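Leave the Hyphen Where It Is

My niece Ermira Lazarević, who is 20, sent me a message in May asking whether she should write "email" or "e-mail" in a job application. I told her "email", and then spent most of the afternoon wondering why I had been so sure, because in my own notebooks I still write it with the hyphen.

English compounds are supposed to have a life story. Two words stand side by side, then they are joined by a hyphen, then the hyphen drops out and we have one word. "To day" became "to-day" and then "today", and people who were taught the middle form went on using it long after their children had stopped. The same thing happened to "to-morrow". I am 61 and I had a great-aunt who wrote "to-night" on every invitation she sent.

The trouble is that the story is only sometimes true. "Ice cream" has been around for a very long time and is still two words. "High school" shows no sign of closing up. "Website" went from two words to one in what felt like a couple of years, and "web page" mostly stayed apart, although the two are built the same way and turn up in the same sentences. If there is a rule there, I have not found it.

Milovan Matić, who edited the house guide when I worked at Stiria, thought there was one. His view was that a compound closes when the stress settles firmly on the first part. It works nicely for "blackbird" against "black bird". It fails with "washing machine", where everybody stresses the first part and hardly anybody has tried to write one word. When I put this to him he said that "washingmachine" looked German. I think that was closer to the real reason than his rule was. We close up short words and leave long ones alone, and we dislike a join that makes the eye stumble. "Coworker" has a cow in it, and plenty of people keep the hyphen for that reason alone.
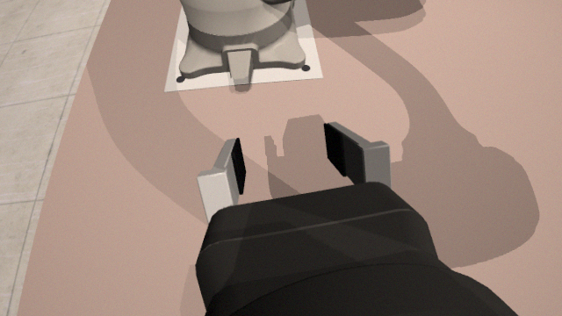 What I object to is the tidying. Selma Lazarević, my sister, teaches at a college in Metport, and the guide her department uses tells students to remove hyphens from compound nouns wherever possible. Wherever possible is a great many places. She has had essays with "decisionmaking" and "longterm" in them, and one with "reentry", which I read the first time as something to do with reeds. The students were doing as they were told.

The hyphen is there to help a reader over a join. In "a small-business owner" it tells us which thing is small. In "re-sign" it keeps a footballer from leaving the club when he has just agreed to stay. Taking it out saves one keystroke and costs every reader a second look, and I can't see who gains by that.

I would let the common words close when people have plainly closed them, as they have with "email", and I would leave the rest as they are until readers stop noticing the gap. Hrvoje Todorova, who read a draft of this, says I am asking for inconsistency. I am. English spelling has managed with a good deal of it so far.

Ermira wrote "email" in the end, and "part-time" two lines below it.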